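Tak arm – workshop set-up guide
Section 8: Table, first power-up and grasp check

Revised 17th August. Replaces the February sheet, bin that one if it's still pinned up at Okthorpe.

Read 7 first (wiring). If the forearm isn't bolted to the elbow yet you're in the wrong section.

Needed: hex keys, felt, double-sided tape, a level, a handful of small objects. Laptop with Hutport installed, version 41 or later. Older ones load the hand upside down and you'll waste an evening on it.

8.1 Table

1. Clear the bench. Wipe it. Tape won't hold on sawdust.
2. Lay the felt, dark colour, no pattern. Teal or dark green both fine. Pull flat, tape the underside only.
3. Check the rail with the level. Slack bolts show up later as a shake at the fingertips, so nip them all up now, not after.
4. Run cables down behind the arm and away from the bench. Leave a loop at the elbow. Too tight and it'll pull the plug out on the first big swing.

Note – felt creeps. Re-stretch it when the edge starts to wander. We gave up on glue, made a mess of the Clirnton bench getting it off.

CAUTION: stop button within reach of whoever's at the laptop. Not on the far side of the bench. Not under a coat.

8.2 First power-up

1. Hand open, arm parked, nothing on the felt.
2. Switch on at the wall, then the supply, then the arm. That order.
3. Wait for green on the forearm. Amber means it's still finding home, leave it alone. Red – switch off, back to section 7.
4. In Hutport pick Tak, then Right, then Connect.
5. Press Home. Keep your face out of the way, first move is quick.
6. Open and close the hand 2 times with nothing in it. Listen. Clicking from the thumb is a tendon off its guide, see 9.

8.3 Objects

Use what's in the drawer. Mix of shapes, mostly light, nothing you'd mind dropping. Building blocks are the best start becuase the sides are flat. Balls roll, do them later. Snake puzzles are a pain, the hand gets a corner and the rest swings round. Empty product boxes good for the wide grasp.

Space things out. A finger needs room to come down either side. Small bits stay in a tub with the lid on till you want them, otherwise they end up under the rail.
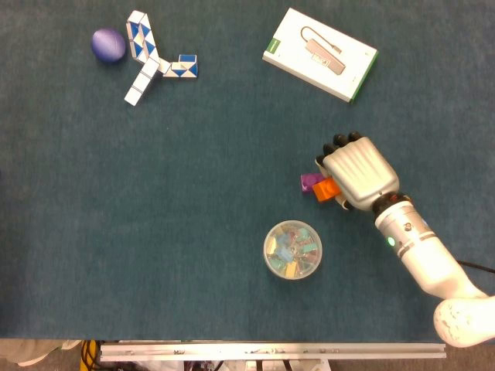

8.4 Grasp check

1. Put a block a hand's width in front of the parked fingers.
2. Jog the arm over it, slow speed only. Fingertips pointing down.
3. Lower till the tips just clear the felt. If they drag, come up a touch and save that as table height.
4. Close fingers first, thumb after. Thumb should come in underneath, not side on.
5. Lift. Hold. Put it back down and open.
6. Same again with a second block right up against the first. Harder. If it picks up both, narrow the finger spread in Settings and retry.
7. Now the box, then the ball.

Block slips out – raise grip one step at a time. Don't jump straight to full, the motors get hot and the tendons stretch.

Block shoots off sideways – thumb's late. Take the thumb delay down a notch.

Hand closes but arm sags – elbow screws. Power off before you touch them, everytime.

CAUTION: never take an object out of the hand by pulling. Press Open. If it won't open, cut the power and let the fingers go slack, then lift it out.

8.5 Finishing up

Park the arm. Arm off, supply off, wall off. Objects back in the drawer, lids on. Write your grip and table height settings on the card by the door so the next person isn't starting from scratch.

Tendon swaps and thumb guide are in section 9.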